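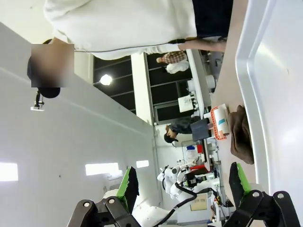 Reference > Automation > Planning and Purchasing > Two-arm bench, budget for

June 25, 2025
By Polyxeni Balaskas

A two-arm bench budget is the full list of what you'll pay to get a pair of robot arms working over one table, from the arms themselves down to the towels. I've written four of these now, and I always start by splitting the money into three piles: the arms, the things bolted to the arms, and everything else. The third pile is where my early budgets went wrong, so it gets most of the room in this entry.

The arms. You'll get a quote, it'll be large, and there isn't much to say about it. Ask whether the controller, the cables and the mounting plate are in the price. On my first Tangen quote the cables were a separate line on page two, and I missed it completely!

Grippers. Two per bench, plus a spare finger set for each. Pads are a wear item, so I put them under supplies and leave the gripper line alone. Fingers from one maker often won't fit another's linkage (Josdale and Wullik use different bolt patterns, for instance), so pick one and stick with it across every bench you own.

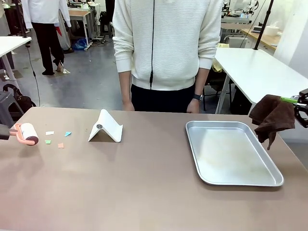 Vol. 4, No. 41

Table. Go wider than you think. Both arms need space to come in from the sides, and the work still needs a clear patch in the middle. A matte top is worth paying for if you're using cameras – I once bought a glossy one and spent a week moving lamps. Leave room behind it too, for a person to stand and for other people to get past.

Props and supplies. My favorite part, and the cheapest. For tidying and wiping jobs I buy ordinary household stuff: lint rollers, baking trays, a folding stand, colored paper to cut into scraps, brown terry towels. Buy the towels by the pack and all in one color. A thick, loopy towel bunches up in the fingers in a way a thin dishcloth doesn't, so if your job calls for one, don't swap in the other to save a few dollars. I allow $199 per bench for props and refill it when it runs out.

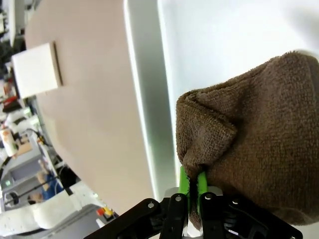 Sample figures

My last Skistton bench came to $3286 for everything that wasn't an arm or a gripper. That covered the table, lamps, camera mounts, cable, storage bins, the first load of props and delivery. The table took the biggest bite, and delivery came second (ask about stairs before you sign anything).

Planning order

I price the task first and the hardware after. Write down every object the arms will touch, lay the real things out on a table, and measure how far apart they end up. Now you know the reach you need, and you can go back to the arm quotes with a number in your hand. If you can borrow a table for an afternoon, do it – tape on the floor works too, though your knees won't thank you. 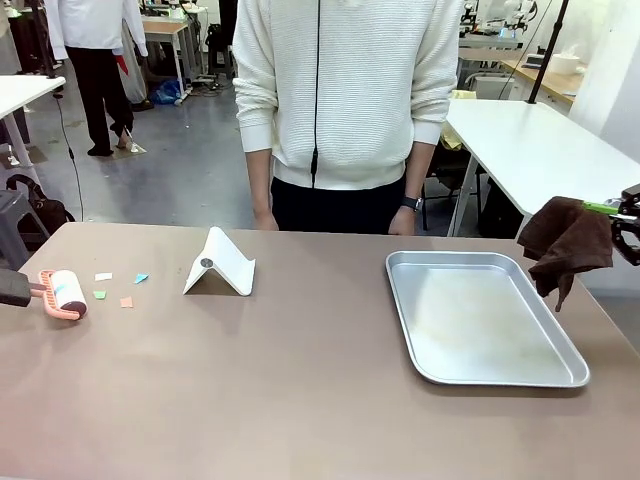

Roller and paper scraps to the left, tray and towel to the right, white stand in between.

See also: Gripper pads, replacement of; Lamps, bench; Quotes, how to read.

Contact the editors | © 2025 Polyxeni Balaskas | Back to top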